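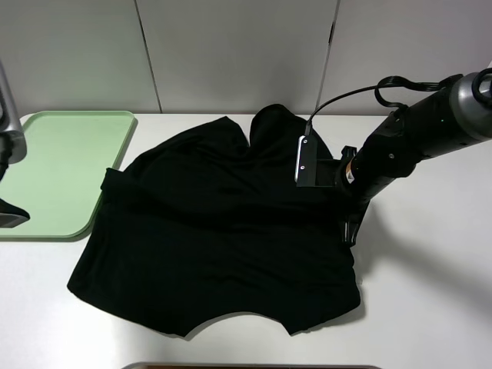
Black cloth, white table.

Home Notebook People Data Contact

Search this notebook Go

Jan 15, 2018

Back at the attendance lists after the break, and I'd forgotten how much I enjoy them. Anyone reading this who isn't in the group: Cusamari is our project on who turned up at official commemorations (anniversaries of battles, foundation days, state memorial services, the lot) and in what order the papers named them. We have 67 newspaper reports keyed so far, all from the Costigan and Undusden dailies, and the order of names is the bit I'm after.

Spent the morning on the Undusden foundation day reports. The paper always leads with the premier, then the speaker, then whichever ministers came along, and after that it goes to pieces a bit. Sometimes the mayor is up with the ministers and sometimes he's down with the school principals — and once he's missing altogether, in a year when he gave the speech! I went back to the microfilm for that one and it isn't a keying slip. He's in the fourth paragraph, thanked for his remarks, and not in the list at all. I've left him out of the order field and put him in the notes, but I'm not thrilled with it.

The "and other leaders" problem is still the "and other leaders" problem. Declan wanted a dummy person in Somow so the record would at least show that more people were there than we can name. I tried it on a copy of the table and it made a mess, the dummy ended up being the best attended politician in the whole set. Took it out again. There's now a yes/no field called open_list, which is ugly but does the job, and I've filled it for the Undusden reports. Costigan still to do.

Also fixed the thing where Somow was sorting surnames with "Sir" in front under S. That was me, back in October, sorry everyone.

After lunch I had a go at comparing the same ceremony across both papers. There are 8 ceremonies where we've got a report from each town and they really don't agree. The Costigan paper likes to name its own members first and tuck the Undusden ones in behind, whatever the order of precedence says. I'd assumed both of them were copying the printed program (Undusden's looks as though it was set straight from it, commas and all), so if Costigan was reshuffling the names then somebody at the desk cared enough to do it by hand. Lovely stuff. I got a bit carried away and drew the orders out on butcher's paper with arrows between them, it's rolled up behind the scanner if you want a look, please don't put it in the recycling.

My feeling is that we should treat the program as the official order wherever one survives and treat each paper as a departure from it.

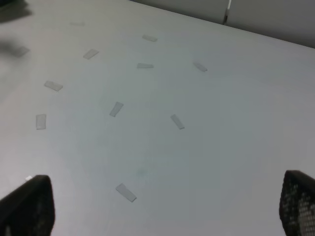
Colleen Zacharias doesn't buy that, and wrote as much in the margin of my draft: the program gets printed the week before, people pull out, someone's plane is late, and the reporter may well be the only one who wrote down who was standing where. Call it the planned order if you like, she says, but don't call it official. She'd also like to know how I'm going to handle wives, who are in the program by name and in the paper as "and Mrs".

Fair enough on both counts. I've renamed the field planned_order. For the wives I'm leaning towards giving everybody a person record, even when the paper couldn't be bothered, and linking it to the program where we can. It'll mean going back over the early batches. Ximeng thinks some of it can be scripted and I'm happy to let her try.

Slow afternoon after that. The reader printer was chewing paper again so I read off the screen and typed, and got through 4 reports, all wreath-layings. Wreaths are their own headache. The order people laid them isn't the order they're named, and one report gives both in the same column without noticing that they clash. For now I'm recording the laying order separately and leaving it blank if the paper doesn't spell it out. Please don't infer it from the seating, tempting as it is. I did that with the first lot and had to undo the whole batch.

One funny one: a minister listed as present in both towns at the same hour. It's either a misprint or an apology read out on his behalf and reported as the man himself. Flagged it, haven't touched it.
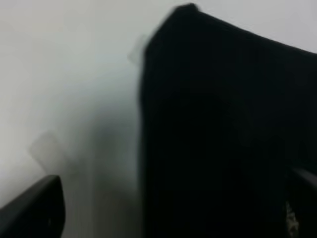
Still to do

- open_list for the Costigan reports (me)
- ask Glenys Pomare if the council kept the apologies letters, that might settle our minister in two places
- Ronja has 2 programs on loan that need scanning before they go back, covers as well please, there's pencil on them
- Ximeng to test the wives script on a copy first, NOT the live table
- new toner

Filed under: Ceremonies and Anniversaries, Order of Precedence, Data Notes

Older entries Newer entries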